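Floor hardness, joint sealant and the long wait for concrete to dry

Print
E-mail

Aug 15, 2019

Most complaints about a resin floor start underneath it. That is the view of the technical manager at Estcombe, a flooring contractor that coats slabs in warehouses, school workshops and laboratories, and who agreed to talk about moisture testing on the condition that the discussion stay with concrete and off the subject of competitors.

The manager's first point concerned time. A slab is walkable long before it is ready to be coated, and programs are usually drawn up by people who treat the two as the same thing. "The builder sees a grey surface with a dry colour and books us in," the manager said. "Surface colour tells you about the top few millimetres. The moisture that lifts a coating is sitting lower down."

Estcombe tests with humidity probes set into drilled holes, sleeved and capped, and left to settle before a reading is taken. At the company's Prosser job, a storage building of 2,104 square metres, the first set of probes returned a highest reading of 83 per cent relative humidity. The limit in the specification was lower. The client asked whether a single high hole could be discarded.

"You don't average them," the manager said. "The floor fails where it is wet. If one hole is high, you treat that bay as high and you go looking for the reason."

The reason at Prosser was a section poured in November, later than the rest, and then shut in behind temporary sheeting. Four more weeks with the sheeting down and the doors open brought that bay into line. The manager does not favour gas heaters for the purpose, as they put water vapour into the air they are supposed to be drying. Dehumidifiers work, provided the building is closed up and somebody empties them or plumbs them to a drain.

Surface preparation took up the next part of the conversation. Estcombe shot-blasts where it can and grinds where it cannot. Curing compounds are the usual trouble. They are sprayed on the day of the pour, seldom recorded, and left for the coating crew to find. A few drops of water will give an early warning: if they bead and sit there, something is on the slab. A pull-off test on a trial patch gives a proper answer.

"I want to see concrete on the back of the dolly," the manager said. "If it comes away clean, the bond let go, and I don't care what number is on the gauge."

On product choice the manager was guarded. The company uses the Vamura two-part epoxy for general areas and a urethane topcoat from Serwood where the finish has to resist scuffing. The epoxy yellows in sunlight and the manager would rather tell a client so at tender than after handover. Gloss is another matter settled too late. A high-gloss sample the size of a tile looks handsome on a desk, but on a full floor it shows every roller lap and every light fitting.

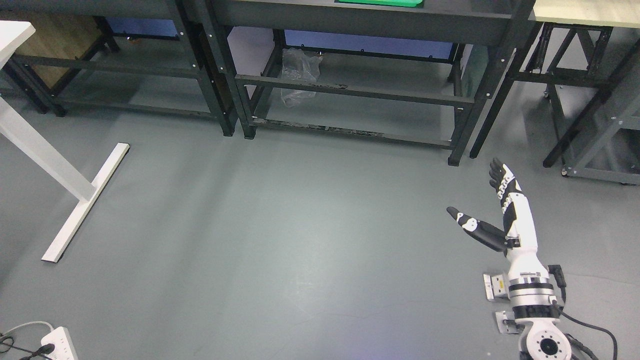 Satin finishes are more forgiving, the manager said, and most clients who are shown both on a large panel choose satin. Grip is specified separately. A fine aggregate broadcast into the topcoat will improve footing in wet areas, at the cost of slower mopping and faster wear on mop heads.

Asked about joints, the manager drew a distinction between saw cuts, which can be filled once the slab has finished most of its shrinking, and isolation joints, which have to be carried up through the coating and sealed with something flexible. Coating over an isolation joint produces a ragged crack along the same line.

Maintenance advice was brief. Neutral detergent, soft pads, grit kept off the floor with decent matting at the entries. Chair and bench feet should have caps, and the caps should be checked when the floor is. Fine scratches can be dulled back and recoated if the film is sound. Estcombe allows 510 microns for the full system in general areas and records wet film thickness as the crew works.

"Keep the test sheets," the manager said. "The next contractor will want them, and it might be us."

Print
E-mail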